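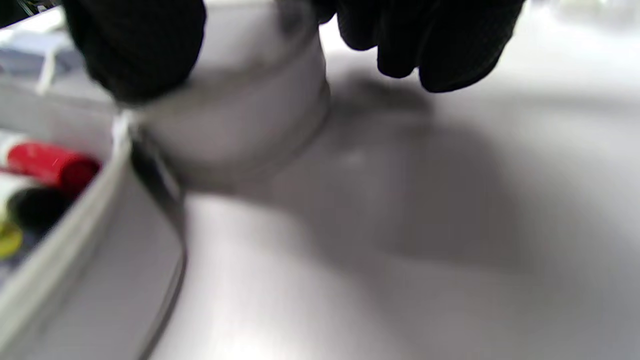
Unit 2: Installing device drivers

A driver is a program that lets the operating system talk to a piece of hardware. Each driver is built for one device family and one or more system versions. A driver for the wrong version may install without an error and still fail to load.

Before installing, write down the hardware ID. Open the device's properties, choose Details, and select Hardware Ids from the list. Compare the first entry with the ID printed in the driver's setup file.

Lab task (Grellix printer, driver package 122)

Unpack the archive to a local folder, not a network share.
Remove the old driver and restart.
Run setup from an administrator account.
Restart again and check the device's status in Device Manager.

If the device shows Code 28, no driver is installed. Code 10 means the device could not start.

Record both the driver version and the driver date in your lab sheet. The lab is graded out of 100.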